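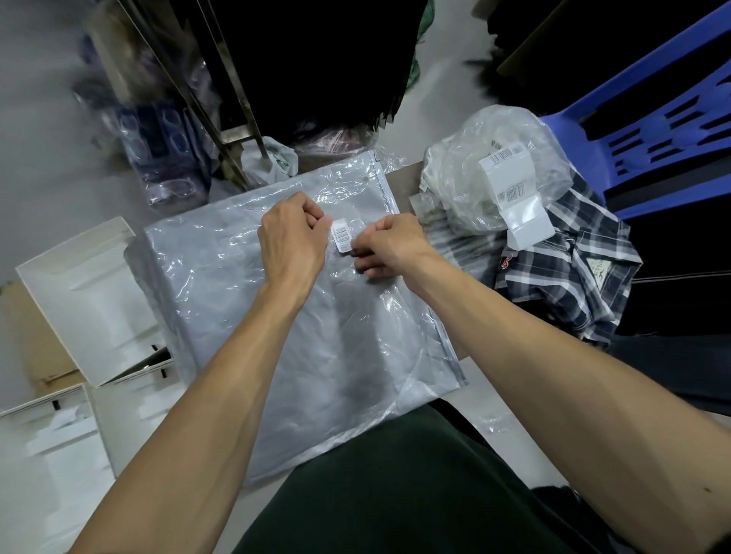
Build Your Own Label Applicator
Session 4 handout: the bagged garment problem
Instructor: Miroslava Vakulenko. Bench support: Nii Abubakari.
Drerkura shared workshop, revised 17/05/2026

1. Where we are

By now your gantry should home on both axes and hold position with the power supply under load. If it doesn't, see Nii before you wire anything new. The vacuum head goes on this session, and we move from flat test cards to real bags.

2. The job by hand

A folded garment sits in a clear plastic bag on a low table. The worker holds a small barcode sticker at both ends with the fingertips and works it against the plastic. Keep the hand version in mind while you design:

- Two hands share one narrow label. Your head has one suction pad, so the far end of the label is unsupported.
- Fingertips can press on the plastic right beside the label. The machine needs a separate foot for that.
- The bag is glossy and wrinkled, and the creases throw highlights.
- The bag lies roughly square to the person. Your code may not assume this.

3. Bag surface

Cardboard gave you a flat target at a known height. A bag over a folded garment is soft, and the height changes from fold to fold. Bring the head down slowly and stop on contact. Do not drive to a fixed Z value. The contact switch is on the Penner board, input 2. Debounce it in software at 15 ms.

Tightly stuffed bags are harder. The plastic bunches and there may be no flat patch as long as the label. For this course your program is allowed to reject a bag. It must stop, raise the head and light the amber lamp.

4. Finding the bag

Clear plastic on a pale surface has almost no outline. The groups in March all tried edge detection first and all got the creases instead of the bag. Two approaches worked better:

a) Threshold on the garment, then treat its outline as the safe area. Works for dark or mid-gray clothes. Fails on white.
b) Move the lamp to a low angle and look for the sealed seam. Slower, but it gives you the rotation as well.

Start with (a). Set the threshold to 196 and adjust from there. Keep the lamp in the same place between runs or your number means nothing.

5. Peeling

The Fletance roll holder pulls the backing over a sharp edge so the label lifts by itself. Feed until the front third is free, apply suction, then feed the rest. If the label curls back onto the roller, the edge is too rounded. File it again.

6. Common faults

Label drops on the way over: check the hose for a split near the cable chain.
Label goes on with a fold in it: foot is touching late. Lower it by one washer.
Steps lost on X: belt tension, nearly always.
Driver shuts down: current limit set too high. Let it cool before you touch the heat sink.

7. For next time

Label the same bag ten times with fresh stickers and log the position and angle of each. Use the log sheet from the Cunemen folder. Bring the sheet and your code. Spare pads are in drawer 541, sign for what you take.

Read section 8 of the build notes, on the foot spring, before you come.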